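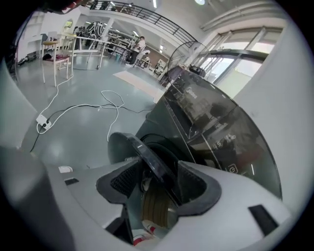 Hendriks, gripper hardware and data logging
Grurkdale student project, final report
August 8, 2021

3. Rim grasps

The Clastimness gripper is a hand-held body with two black rubber finger pads. The operator closes it with a trigger. Opening width and wrist pose are logged during each grasp and later used to train the arm controller.

Rims were kept as a separate object class. A round rim, such as the black one on the Midea appliance, gives the pads a narrow curved contact, and small errors in approach angle show up as slip. The inner face of the left pad has a fine mesh texture. Pad pressure was left at the bench setting for the whole class.

We recorded 25 rim grasps in 2 sessions. Seven were removed from the set: the logger had dropped samples during closing. The remaining files contain 3373 pose samples.

Glossy black surfaces caused most of the tracking trouble. Reflections of the room were matched as fixed features, and the estimated pose drifted by about 7 mm before the filter corrected it. Masking the lower part of the view reduced the drift but also hid the pads.

Open items for November: replace the trigger spring, repeat the rim class with the blinds closed, and port the logger to the Pudville board.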